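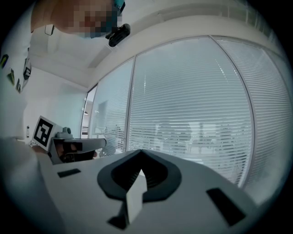

Your sand is too fine and too clean, and I would change it before I touch the lime, wrote Carvalho under the last entry. I did not agree when I read it, but I changed the sand, and the results are below.

Jul 1, 2026
Lime mortar for repointing, second round of trial joints

Same lime as in April, from the same delivery, bags kept closed on the pallet. Old sand is the Grodgate washed sand, the pale one. New sand is from the Waltora pit, sharp, yellow, with a lot more coarse grain in it. I sieved a sample of both. The Grodgate sand has nearly everything in the middle sizes and almost nothing on the coarse sieve. The Waltora sand is spread much better. I should have sieved in April also, and I did not.

Mix: 1 part lime to 3 parts sand by volume, measured in the bucket with a flat board over the top. Both sands were dried first on the sheet, so the volume is comparable. Damp sand bulks up and then the mix gets too rich without anybody seeing it. Mixed 20 minutes in the small mixer, rested, then knocked up again with no water added. The Waltora mix needed less water for the same feel on the trowel. I wrote 300 ml less on the bucket label, for the full batch.

Trial wall: the low brick wall behind the shed, north side, old soft brick. Joints raked out to twice their width, or near to this. At the left end the old cement pointing did not want to come out and I broke the edge of one brick. I stopped there and left the cement in. Not a good place for a comparison anyway.

Wetting: brushed out the dust, wetted the evening before and again before filling. The bricks drank a lot. No standing water in the joint at the moment of filling.

Filling: upper courses with the old mix, lower courses with the new one. I pushed it in with the narrow iron in layers, not all the depth at once. The old mix goes in more easily, I must say this for it. It is fatty and it sticks to the iron in a nice way. The new one is harsher and falls off if you turn the iron too quickly. After a few joints the hand learns it.

Finish: left until thumb hard, then beaten with the churn brush. Here is where the two are really different. The old mix still smeared when I tried it and closed up on the surface, so I had to wait again. The new mix took the brush well and the coarse grain came up to the face. It looks much closer to the old joints on the house side of the wall.

Curing: damp burlap over everything, with plastic outside against the wind. Mist in the morning and at the end of the day. Kept on for 5 days. On the second afternoon the burlap was dry at the top corner, because the plastic had slipped. I fixed it with a batten.

Looking at it now with the cover off:
Old mix – hairline cracks along the top edge in many of the joints, the same as in April. In a few places I can lift the edge with a fingernail.
New mix – no cracks that I can see, except one short one at the corner where the burlap dried out. Edge is tight to the brick. Color a bit more yellow than I like, but it will go lighter.

So Carvalho had right about the sand, at least for shrinkage. I am less sure it is the whole problem. In April the wall had sun on it for half of the day and the cover was thin, and this time the cover was better for both mixes. The old mix cracked again all the same, only not so badly. I think the sand is the bigger part and the drying is the smaller part, but from one wall I cannot separate them.

Scratch test with the nail: both soft still, as expected at this age. Do not read anything into it. Please nobody pull at the joints before they had some months.

About the Skulelton house. The request was for the chimney breast and the garden side. I would use the Waltora sand there, same proportion, and do a small patch low down first for the color. The chimney is more exposed and perhaps it needs a hydraulic lime and not this one. I have not decided. If somebody has experience with a feebly hydraulic lime on such soft brick, write it under here.

To do:
Order Waltora sand, ask if the next load comes from the same face of the pit
Blend of both sands, half and half, a small batch for color and for workability
Longer battens for the plastic
Clean the mixer properly, there is a hard ring behind the blades
Label the April samples again, the ink is going

The remaining old mix is in the bucket with the lid, with a little water on top. It can be used for the inside of the shed wall, where some cracks do not matter.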